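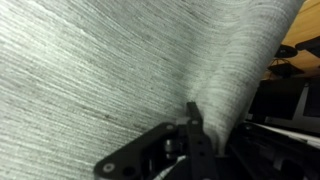

Laurinda Teixeira wrote to ask whether a diversion still counts as one if the aircraft goes back to the airport it left from, and I'm glad she did, as the old version of this README was rather muddled on the point. It does count now, and it has its own code, so please read on before you use the older files.

# Palbridge Diversions List

A plain list of passenger flights that landed somewhere other than where they were meant to, pulled together from local news reports, airport notices and the odd kind letter from people who were on board. It began as a notebook I kept beside the kettle and has grown to 626 entries, and I've done my best to make it useful to anybody who is curious about how often these things happen and why.

## What's in the folder

- `diversions.csv` - the main list, one line per flight
- `reasons.csv` - the short codes for why the flight came down early
- `sources.txt` - where each report came from
- `old/` - the version before September, kept for people who have already built things on it

## The columns

`planned` is where the flight was going and `landed` is where it ended up. `reason` is one of medical, weather, technical, passenger, fuel or unknown. `returned` is yes if the aircraft went back to where it started. `onward` says how people finished the journey, if the report mentions it, and a good many don't.

Medical is the largest group, with 184 entries. I don't record names, ages or what became of the person taken ill, even where the newspaper printed it all. Families do come across these lists, and I would like them to find nothing here that upsets them.

## Things to be careful about

The list leans heavily towards places with a lively local paper. Palbridge looks like the diversion capital of the world, and that's simply where I live! Please don't work out rates from it.

There are 62 entries with only one source, marked `single`. Times are as reported, usually local, and I haven't tried to convert them.

## Thanks

The Nitovico script by the same name tidies the airport spellings, and Kinoshita's notes on reason codes saved me weeks.

Shared 62 times | 3 comments

**zekus_fan:** Is there any chance of the aircraft type as a column? I'd happily fill in a few on Saturday.

**Marsh:** Row 600 has planned and landed the same but returned is blank.

**Laurinda Teixeira:** Thank you for sorting out the returns, so much clearer now.

Contact: use the form on the Palbridge Diversions page | © Palbridge Diversions List | Back to top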